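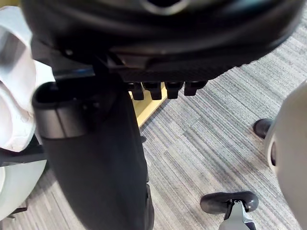

Photo: Krystyna Krajewska

**1/** OK so I finally did the thing I've been threatening to do since December and tried to bake my grandmother's rye bread from her actual recipe card. Thread, because I have feelings.

**2/** The card says "flour, enough." It says "water from the kettle, but not now." I have read that line maybe 40 times and I still don't know when!!

**3/** Called Tzu-hsuan Cheung, who runs the ovens at Mamora and is very patient with me. She asked how old my starter was. I said 22 days. Long pause. She said to feed it twice a day and call her back next week (I did not wait until next week).

**4/** First loaf: flat, sour, kind of purple in the middle?? I ate it with a lot of butter and told everyone it was a Nordic style.

**5/** Second loaf I left in the fridge overnight and baked in my big lidded pot, 40 minutes covered and then uncovered until the crust got really dark. SO much better. The kitchen smelled like her apartment in Lanport and I got a little weepy over the sink.

**6/** Pak-hei Mok replied to my last post asking about caraway. Yes, whole seeds, toasted in a dry pan first. Don't grind them, I tried that and it tasted like medicine.

**7/** Things I still can't figure out: why she wrote "342" in the corner of the card and underlined it. Grams? A bus? My aunt thinks it's a locker number.

**8/** If anybody else grew up with a dense dark loaf with a shiny top, please tell me what your family brushed on it. Mine comes out dull every time and I'm making another one tomorrow morning.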